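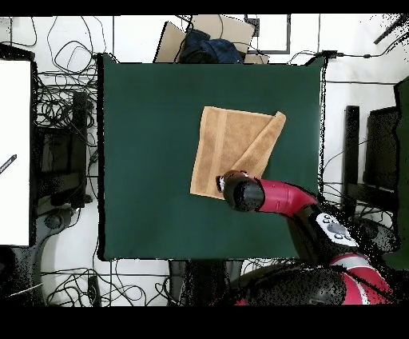 Figure 1. Terry towel on the green table cover, seen from the head position. One part of the towel is folded over on a diagonal.

4.2 Folding terry cloth

Terry is harder to fold neatly than flat-woven cotton. The loops on the two faces catch on each other, so a layer laid down slightly out of line tends to stay there. The pile also adds bulk at the crease. In the Casavska set, which holds 493 folds of small household linen, over 270 were made with terry, and we treat these separately from the napkins and tea towels.

A fold is scored by the lie of its crease against the hems. A crease parallel to a hem is called square, and one that runs across the cloth at an angle is called diagonal. Steinbach's earlier scheme used the corners alone. We found this awkward with terry – a corner can roll under or stick out past the layer below, and its true position is then hard to mark.
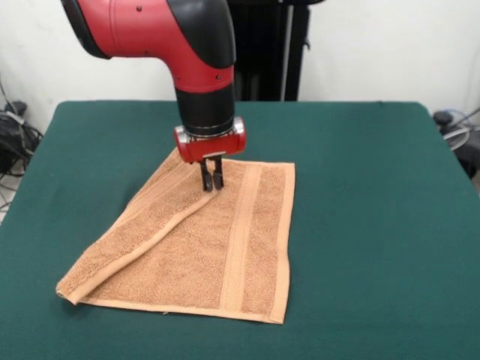

Figure 2. Diagonal flap on the same kind of cloth, side camera. The woven band runs parallel to the right-hand side of the towel.

The woven band is a better guide than the corners. It has a flatter surface than the pile around it and keeps its line when the loops are ruffled. In Figure 2 the band lies in the single layer, clear of the flap, and the angle of the crease can be read against it directly. Where a fold covers the band, we fall back on the nearest hem.

Rolled edges were recorded as a separate feature. A crease in terry often forms a soft ridge, and the height of this ridge says little about how well the layers are lined up. Annotators were asked to mark the line where the upper layer turns and to leave the ridge out of the score.

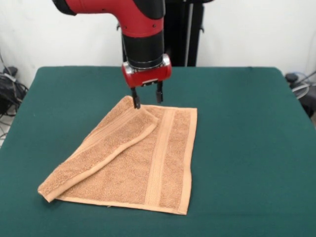 Figure 3. Flap with a rolled edge and the folded corner reaching past the lower layer. The bottom hem is slightly wavy.

Figure 3 gives a case scored as diagonal with overhang. The wavy hem was not counted as a fault, as the Titley rules allow for slack in a hem where the cloth is otherwise flat.

10 shares · 0 comments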